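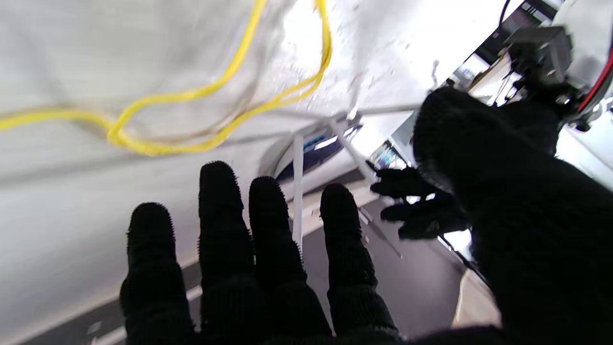
March, 4:30 pm, dye bench

OK, so the madder is finally behaving! I've had the second Bredville batch sitting in the pot since lunch and the skeins are coming up a proper brick red, nothing like that sad salmon we got last time (sorry Lina, I know you liked the salmon). Same roots, same alum, same wool. What I changed was the water. I used the rain barrel instead of the tap and threw in a pinch of chalk, and I kept the heat way down. Ludivine has been telling me for ages that madder goes brown if you cook it hard, and I kept nodding and then cooking it hard.

Numbers before I forget: 2 skeins in the pot, 95 g each, scoured and mordanted last night with alum and left in the bath until this morning. Roots were soaked overnight in a jar, and I poured the first soak water off because it's mostly yellow. Kept it in the blue bucket by the sink – please don't dump it, I want to try it on the Gautier silk.

Things I'm not sure about:

- whether it's the chalk or the rainwater doing the work. Should have changed one at a time, I know, I know
- the inside of one skein looks paler where I tied it. Ties were too tight, go looser, figure eights
- the thermometer reads differently from Romain's. Using his from now on

Lionel stopped by and asked if we could match this for the Berkmont blankets. Maybe? I'd want to see it after a wash and a week in the window first. I'm cutting a few strands for the light test and pinning them next to the walnut ones, half under cardboard.

Also the exhaust bath still has plenty of color in it, so I'm going to drop in the leftover Aline sock yarn and leave it overnight with the heat off. No alum on that one, just curious.

To do: rinse, rinse again, hang in the back (NOT over Iona's warp this time). Order more roots, the tin is nearly down to dust. And somebody has the long wooden spoon, I need it back for the weld.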